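Gripper comparison: first results from the produce bench

The bench in the Nendberg lab has finished its first round of produce picks with the two parallel grippers under review, the Hident and the Brakard. Each was mounted on the same arm and run through 60 picks into a wicker basket, teleoperated by Irina Manole and Valentin Stanciu in turn. Finger opening and closing speed were set once and left alone.

Round items gave little trouble with either unit. Long items were harder – the approach angle matters more, and the basket wall limits how far the wrist can turn before a finger touches the rim.
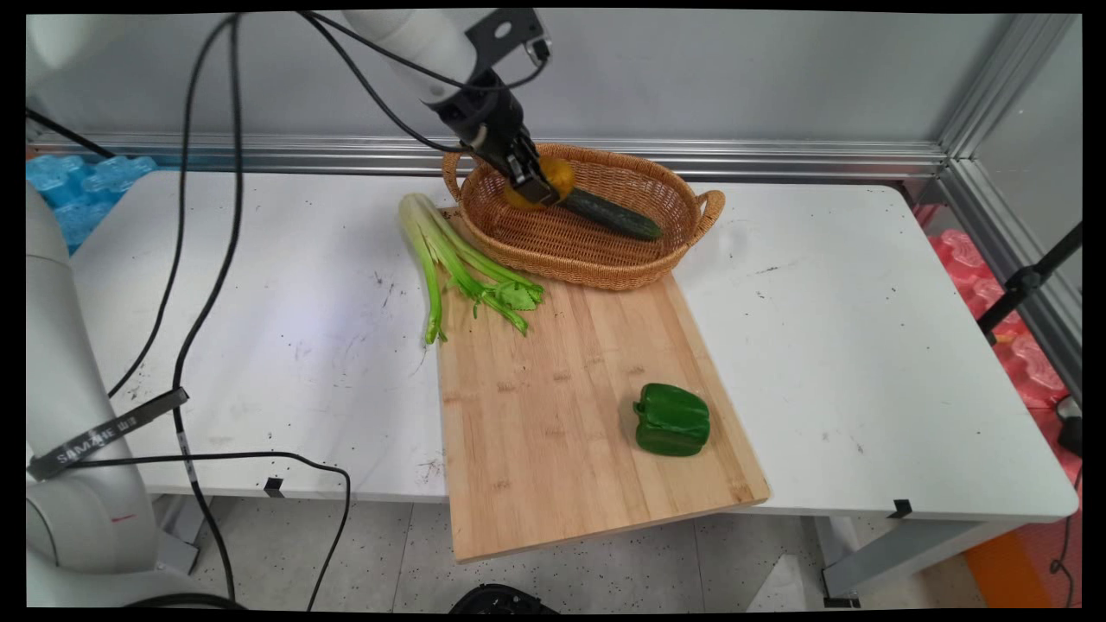
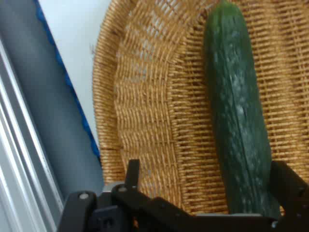
The Hident fingers are shorter and hold position better under side load. The Brakard opens wider, at the cost of some play in the linkage after extended use. Catinca Jitaru measured it at the fingertips before and after the round and will post the numbers with the logs.

The wrist camera remains the weak point. Fine weave texture breaks up under the current compression setting, and operators fell back on the fixed view for depth in 29 of the picks. Grigore Tănase has a build of the Preda controller that raises the wrist stream bitrate without adding delay to the joint commands. It goes on the bench in April.

Round 2 will repeat the same item list with softer finger pads. Anyone who wants an item added should write to Blandine Fleury before the list is frozen. Leafy items are welcome, as both grippers tend to close on stems unevenly and we have few logs of it.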